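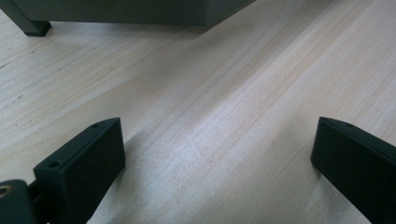

Cilavix G2 two-finger gripper for bench work

Product family: end-of-arm tooling
Document status: February 2023

Overview

The Cilavix G2 is a parallel gripper for light handling at shared benches: picking parts from trays, placing them in fixtures, and holding a workpiece while a person fastens or inspects it. It is supplied ready to mount on small arms or, with the optional handle, as a hand-held tool for teaching grasps at the bench.

The fingers are blocky dark parts with broad, flat inner faces and slanted top edges. They are replaceable.

Scope of supply

Gripper body with drive
One pair of standard fingers
Mounting plate and screws
Cable, straight connector
Setup guide

The handle, the soft finger pads and the long cable are ordered separately.

Technical data

Order number: 1057
Maximum grip force: 53 N
Mass, without cable: 415 g
Body length: 141 mm
Grip force setting: by software, locked by supervisor code
Behavior on power loss: holds last position
Cleaning: dry or damp cloth, no solvents

Fingers

Standard fingers suit boxes, blocks and flat-sided housings. For round parts, order the grooved set. Do not file or drill the inner faces. Finger sets are changed as pairs, and the zero position has to be taught again after each change. The setup guide describes the procedure on page two.

Check the seam between finger and body at the start of each shift. Visible play means the mounting screws have to be replaced. Retightening worn screws is not permitted.

Bench surface

The G2 works above wood, laminate and steel benches. On pale wood the fingers stand out clearly, and operators at Stirngate chose to keep their existing tabletops. A broad reflection on the bench can disturb camera-based part detection. If the arm uses a camera, move the lamp before changing the detection settings.

Keep the pick area free of loose screws and chips. Equipment that stays on the bench must be entered as a keep-out zone in the cell program, with the clearance stated in the setup guide.

Effect on the workstation

Stirngate introduced the G2 in its housing assembly section in October. Before that, each assembler loaded the fixture, closed it, fastened the cover and moved the finished part to a tray. The gripper now loads and unloads. Fastening and final inspection remain manual.

The change affected the job in ways that should be planned for. Assemblers no longer reach across the bench for every part, but the pace is set by the cell unless the wait function is enabled. Stirngate enabled it on all stations after the first week. The gripper then holds the part until the assembler presses the release.

"The reaching was what people complained about, and that has gone," says Hideaki Kikuchi, section lead. "The waiting was new. We had to let people decide when the next part comes."

Two assemblers were trained to teach new grasps and change fingers. Kulsoom Qureshi, who wrote the station instructions, recommends that this work be counted as paid task time - it was first done between orders, and part changes ran late. Stirngate now schedules it.

Fewer trays are carried by hand. The tray supply still has to be refilled by a person, and this should appear in the work plan as a separate task.

Service and spare parts

Finger sets, screws and cables are stocked by Afridi. Drive repairs are handled at the Gadside workshop. Remove the fingers before shipping the body, and enclose the fault sheet with the order number and the date of the last finger change.

The handle is compatible with earlier G1 bodies. G1 fingers do not fit the G2.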